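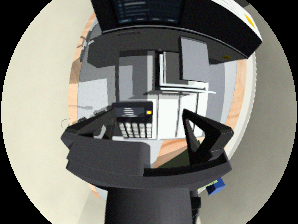 *Gripper over the worktop, render*

# Big illustrated book on the Nanditz coast: hardback or the newer paperback?

**saltmarsh_sal**

Evening all. I've been after the Figueroa book on the Nanditz coast for ages, the big one with all the lighthouse photos, and now I've found two copies in the same week (typical!). One is the original hardback, 400 pages, jacket a bit torn. The other is the paperback reissue, which is cheaper and has a new chapter on the ferry. I can't really afford both. Which would you go for? I mostly want to read it before we go over in September, but I do love the photos too.

**brackenfoot**

Hardback, no question. The paperback is printed on horrible thin paper and the sea comes out a sort of soupy green. I had it from the library and kept it for the maps, then bought the hardback at Pulladside when the bookshop there was clearing its travel shelves. Also there were only 1000 of the first printing, so you won't lose money on it.

**tidewrack**

I'd go the other way. The text was properly corrected for the paperback. In the hardback he has the old harbour wall on the wrong side of the headland, and the walk in chapter 6 sends you up a farm track that has a locked gate across it. I know because I stood at the gate in the rain with my sister, who has not forgiven me.

**brackenfoot**

The gate is open most of the summer. And nobody buys a book like that to find their way, do they? You take the Demik map for that.

**tidewrack**

Well, I did! It has walks in it, with little numbered directions, so I don't think it's mad to follow them.

**saltmarsh_sal**

Oh dear, I haven't got the Demik map either. Is it the folded one with the orange cover?

**tidewrack**

That's the one. Get sheet 2, it has the whole of the coast from the ferry down to the point. Sheet 1 is all forest.

**old_ferry_mug**

Can I stick up for the writing? Everyone goes on about the photos, and they are lovely, but I've reread the text more than I've looked at the pictures. The chapter where he spends a winter in the rented room above the chandler's and the boat doesn't come for nine days is one of the best things I've read about any coast anywhere. Same in both editions, as far as I remember.

**brackenfoot**

Not quite the same. They trimmed it. The bit about the landlady's radio is gone from the paperback.

**old_ferry_mug**

Is it?? I love the radio. Right, hardback then.

**pebbledash**

I found him a bit much, if I'm allowed to say so. Lots of him gazing at things and having feelings about them. 17 chapters and I think the people who live there get to speak in maybe three. There's a whole fishing co-op on the north side and he walks straight past it to look at a heron. The photos I've got no complaints about, the low-tide ones especially.

**old_ferry_mug**

It's a personal book though, he says so on the first page. I wouldn't want it as the only thing I read on the place, but as a companion it's good company.

**pebbledash**

Fair enough, we like different things. I'd still want a proper history next to it.

**saltmarsh_sal**

This is all brilliant, thank you. I'm leaning towards the hardback because of the radio, and I'll pencil in tidewrack's gate so we don't get stuck. Is the ferry chapter worth having as well, or can I skip it?

**tidewrack**

It's short and most of it is timetable history. I enjoyed it but I'm like that. If you want, I can type out the part about where to sit so you get the view coming in. Left-hand side going out, and get on early, the benches fill up.

**brackenfoot**

Left-hand side, agreed. First thing we've agreed on all evening.

**saltmarsh_sal**

Yes please to the typing out! Hardback is ordered, and the seller says the jacket tear is only at the back. Off to look for sheet 2 now.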